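Cap Task Fault: Frequently Asked Questions
Nendora Home Skills Project
Last updated 27th April

Recording of the bottle cap task was stopped after a fault on the test arm at Trostmont. These are the questions we have had most often from recording staff and partner sites.

What went wrong?

The arm was closing a water bottle with a policy trained on our recordings. The cap went on crooked and the threads crossed. The controller should have stopped at the torque limit and backed off. It kept turning, the bottle folded, and water reached the wrist connector. The wrist motor shut down on a short.

Was anyone hurt?

No. The operator, Corina Ghiță, was outside the marked line and pressed the stop button. The line stays where it is.

Why didn't the torque limit work?

The limit had been raised in June for a jar lid test and was never set back. It was stored in a shared settings file, so the cap task picked it up too. Each task now has its own file, and the arm will not start if the limit is missing or above the approved value.

Were the recordings to blame?

Partly. We reviewed 198 clips of people handling caps. In 109 of them the supporting hand was open or barely touching the bottle while the other hand held the cap. A person can do this and tighten up when needed. The policy copied the light hold and did not add force once the cap began to bind.

The clips also say little about crossed threads. Most people feel a bad start and back the cap off before it shows on camera.

In the still below, the left hand is curved around the bottle without a firm grip, and the right hand has the cap at about neck height. Clips with a moment like this one are kept, but they now get the label "light support" so the training team can weight them separately. 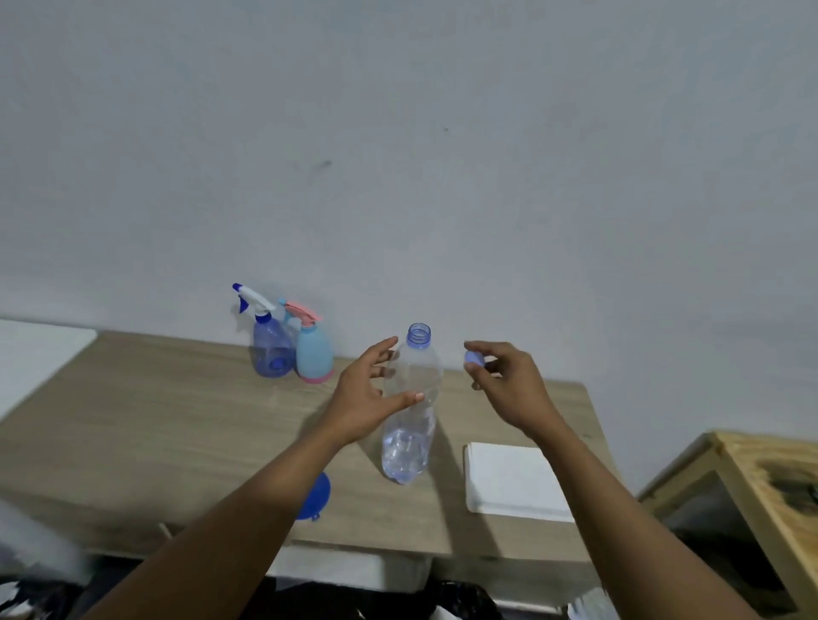
Do I need to record my clips again?

Only if Coralie Nepia has sent you a list. Clips not on a list are fine as they are.

Can there be water in the bottle?

For recording by people, yes. For any run on the arm, the bottle must be empty until the new wrist cover from Janach has been fitted and tested.

When will the arm run again?

After 50 supervised runs in a row with no torque stop missed. The Kinyua site will do the same check before it switches over.

Who do I tell if I see a cap go on crooked?

Press stop first. Then write the run number in the fault log and message Coralie. Do not clear the fault yourself, even if the arm offers the option.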